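Vesorcombe Pauses Countertop Trials After Arm Releases Objects Past Edge of Work Surface

Simulation fault traced to mismatch in surface dimensions; physical testing to remain on hold until review is complete

The Vesorcombe Institute has suspended part of its household manipulation program after a fault in its simulation software caused a robot arm to release objects beyond the edge of a kitchen countertop. The fault was found during routine review of simulated trials in December. No physical equipment was involved and no one was hurt.

The suspension applies to all tasks in which an arm lifts an object from a counter and sets it down in a different place on the same counter. Work on drawers, doors and shelf loading is continuing under the existing schedule.

According to a notice issued by the institute, the fault affected 91 of 600 simulated trials in the most recent test series. In each of the affected trials, the control software recorded a successful placement even though the object had been carried past the usable area of the surface. The trials were scored automatically, and the error was not flagged by the scoring system.

"The arm did what it was told to do," said Elin Gronow, who heads the safety office at the institute. "The instruction was wrong, and the check that should have caught the instruction was reading from the same wrong number. We regard that as a safety matter even when it takes place entirely in software."

The household program trains and tests control software in simulated rooms before any of it is loaded onto a physical arm. The rooms are assembled from a library of furniture, finishes and small objects, and are varied from one trial to the next. Software that meets the required score in simulation is then moved to the test kitchen at the institute's main building, where staff members work close to the equipment.

It was this last step that led the institute to act. The software version in question, known internally as Bawa, had been approved for transfer to the test kitchen and was due to be loaded within days of the discovery. The approval has been withdrawn.

How the fault occurred

The institute's preliminary finding is that the fault began with a change to the room library, which is maintained under a separate project named Lokus. The change replaced a set of older countertops with new models in several stone finishes. The new countertops were narrower than the ones they replaced, but the file that tells the control software where it may set an object down was not updated to match.

As a result, the software continued to treat a strip of open space along one side of the counter as part of the work surface. When a target position fell within that strip, the arm carried the object there and opened its gripper. Because the scoring system measured success by the distance between the object and the target at the moment of release, and stopped recording at that moment, the fall that followed was not included in the result.

The fault did not appear in every trial. Target positions are chosen at random, and most of them fell on the part of the counter that was present in both the old and the new models. Rooms in which the counter stood against a wall on both sides were also unaffected.

The problem came to light when a reviewer preparing material for a progress report opened a number of trials at full length and saw a bottle held over the gap between the counter and the floor. The trial had been given a passing score. The reviewer reported it to the safety office the same afternoon, and the test series was stopped at 5:40 p.m.

Safety implications

The institute's notice describes the fault as one of moderate severity. Its reasoning is that the objects used in the countertop tasks include containers that could hold liquid, as well as metal parts and tools. An object of that type released over open floor in the test kitchen could strike a staff member's foot, damage the arm or leave a spill in an area where people are walking.

The notice also states that the physical arm has its own limits on where it may travel, and that these might have prevented some of the affected movements. The safety office declined to rely on those limits in its assessment. They are set to protect the arm and the walls of the room, and they do not take account of where the counter ends.

"A travel limit will stop the arm from reaching a place it should never go," Gronow said. "The space beside a counter is a place the arm passes through all day. We cannot fence it off. The software has to know that there is nothing underneath."

Staff members who work in the test kitchen have been informed of the fault. Training sessions that were to be held with the new software have been postponed, and the previous version remains installed for tasks outside the suspension. The safety office has confirmed that the previous version was tested only against the older countertops, whose dimensions match those in the test kitchen.

Corrective measures

The institute has set out a series of measures to be completed before the suspension is lifted. The dimensions of every work surface in the room library will be checked against the file used by the control software. The library holds 238 surfaces, including counters, tables and shelves. The check is being carried out by the Lokus project with oversight from the safety office.

In future, the permitted area for each surface will be calculated directly from the surface model when a room is loaded. The separate file will be retired. A margin will be applied along any open edge, so that an object cannot be set down partly over the side.

The scoring system will also be changed. A trial will continue to be recorded after the gripper has opened, and a placement will be counted as successful only if the object has come to rest on the intended surface. Prusar, the contractor that supplies the scoring software, has delivered a first version of the change, which is being evaluated.

In a written statement, Prusar said that the scoring system had operated according to its original specification, and that the specification had been drawn up for tasks in which objects were placed inside bins. The company said it supported the revision and would provide it to the institute at no additional cost.

Once the corrections are in place, the full series of countertop trials will be repeated. An additional 400 trials will be run with target positions placed deliberately close to the edge of the work surface. In these trials the software will be expected to decline the instruction when the target lies outside the permitted area, and to return the object to the point from which it was lifted.

Earlier results under review

The institute is also examining whether results published before the current test series may have been affected. The new countertops were added to the library in stages, and records of which rooms used which models are not complete for the early part of that period. Where a result cannot be confirmed, the institute will mark it as withdrawn and notify the groups that have made use of it.

Outside groups that have obtained copies of the room library are advised to stop using the stone-finish countertops for placement tasks until a corrected release is available. Other furniture in the library may be used, although groups are asked to compare surface dimensions with their own settings before relying on automatic scores. Tasks that involve only lifting an object, without setting it down, are not affected.

The safety office has asked any group that has observed similar behavior to submit a report with the software version, the room settings and a recording of the trial. Recordings should run past the point at which the gripper opens.

A final report on the fault will be issued when the repeated trials have been completed. The institute has not given a date for the return of the countertop tasks, and the schedule for later stages of the household program will be revised after the report has been received. Inquiries should be directed to the safety office at Vesorcombe.

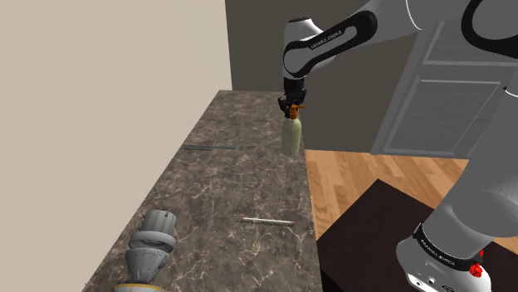

A simulated Franka Emika arm holds a spray bottle just above the edge of a marble countertop. Credit: Vesorcombe Institute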